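Ticket: gripper comparison in sim, narrow pad vs. wide pad
Project: Himstead
Opened by: Damilola Sani
Assigned to: Nnamdi Uzor
Status: open

Head camera horizon is tilted after the switch to the Plallis controller. Same house scene as before, both arms loaded, grippers raised near the doors. Table and chair on the right render on their sides. Physics is fine; only the view is off.

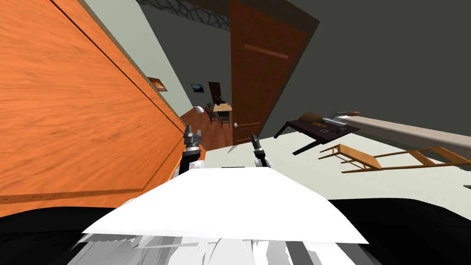 Page 2 of 2

22/04/2019, Uzor: Roll offset in the head mount config is read in degrees by the old controller and in radians by Plallis. Converted the value by hand. Head view not rechecked yet.

Wrist camera next. The test object is the white two-lobed mesh, held at the lower lobe. Its upper lobe stands well clear of the fingers, so the contact point is low and the object can pitch when the wrist turns.

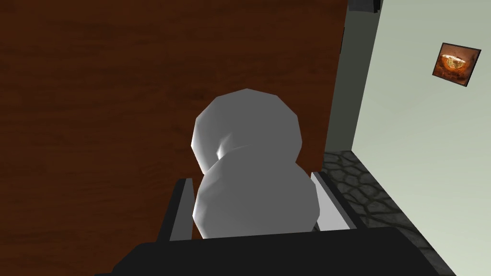
Ran 20 grasps per pad setting with the force limit at 14 N. Narrow pads dropped the object 2 times, wide pads never. All drops came during wrist rotation — none on closing.

Sani: Is the wrist view also tilted by the offset?

Uzor: Separate entry, same file. Left it alone until Olga Robles confirms the Dranholm mount uses the same units. Please keep the ticket open and don't merge the config before then.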